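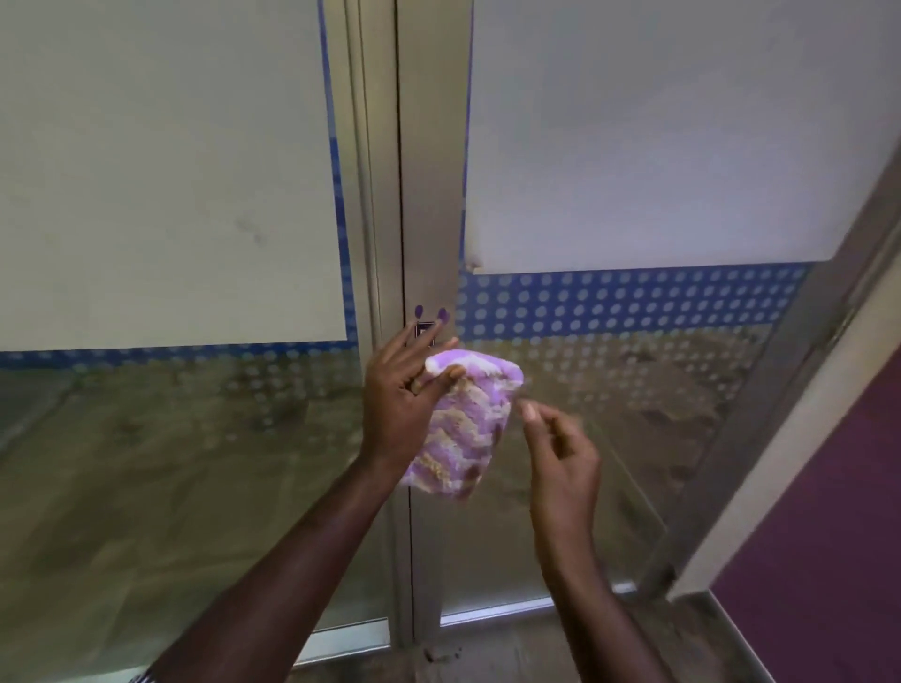
Knitted cloth held against the entrance doors, Gedside building

Clevden Residents' Association – Member Forum
Building Matters > Shared Entrances and Lobbies
Thread: Proposed change to entrance door hours

kchow_secretary
Members are asked to give their views on the proposal to lock the Gedside street entrance at 9 p.m. in place of the present 11 p.m. The proposal was received from residents of the lower floors, who report repeated late entry by persons who do not live in the building. Comments posted in this thread will be placed before the board in full. Please keep to the subject of hours. Questions on key fobs have their own thread.
Wai-kit Chow, Secretary

unit16_hernavitz_side
I wish to record my support. The lobby on the Hernavitz side has been locked at 9 p.m. since July and the number of complaints from that side has fallen. Residents there carry a fob in any case, and visitors may use the call panel. I see no reason why the two entrances should be run on different hours.

k.doan
I must disagree with the previous member. The two entrances do not serve the same people. The Hernavitz side opens onto the parking lot and is used almost entirely by residents. The Gedside entrance is used by home health aides, by families visiting in the evening, and by everyone who comes to collect an order from the Đỗ bakery counter, which stays open until 10 p.m. on three nights of the week. A 9 p.m. lock would place a burden on a tenant whose lease provides for public access during business hours.
Khoa Đoàn

kchow_secretary
The member is correct as to the lease. The clause refers to "reasonable public access during posted hours." Whether a call panel meets that standard is a question the board would need to put to counsel before any change took effect.

ruthann_4c
With respect to the call panel, I would ask that its condition be considered. The volume is low, and the directory still lists a number of former residents. My sister stood outside for 16 minutes in the rain last month before another resident let her in. If the panel is to be the only means of entry after 9 p.m., it should be repaired first.

unit16_hernavitz_side
The panel on our side works without fault. The repair of the Gedside panel was approved in the last budget at a cost of $631. I do not think a pending repair is grounds for leaving a street door open two hours longer than necessary.

k.doan
Approved, but not carried out. I would also question the claim that complaints have fallen on the Hernavitz side. The log posted in the mail room records complaints by unit and by date – it does not record which door was used. The member may well be right, but the log does not show it.

unit16_hernavitz_side
I accept the point about the log. I was relying on conversations with my neighbors, several of whom had filed complaints in the spring and have not done so since.

p_lindqvist
May I suggest 10 p.m. as a compromise, to match the closing of the bakery counter? It would give an earlier lock on every night of the week without touching the lease.

ruthann_4c
I could support 10 p.m., provided the panel is repaired beforehand.

k.doan
I could support it also, on the same condition. I would add that notice should be given to all 200 units in writing and not only through this forum, which many of our older members do not use.

unit16_hernavitz_side
I continue to prefer 9 p.m. and ask that my preference be recorded. I would not vote against 10.

kchow_secretary
Thank you to all who have written. The proposal will go to the board in two forms, the original at 9 p.m. and the amended version at 10 p.m. with repair of the panel as a condition. Written notice will be mailed to every unit ahead of the vote. This thread closes for comment on 28 Nov 2020. Members who prefer to write by letter may leave it in the association mailbox, marked "Entrance Hours."

p_lindqvist
Will proxies be accepted for this vote?

kchow_secretary
Yes. Proxy forms are available in the mail room and must be signed by the owner of record.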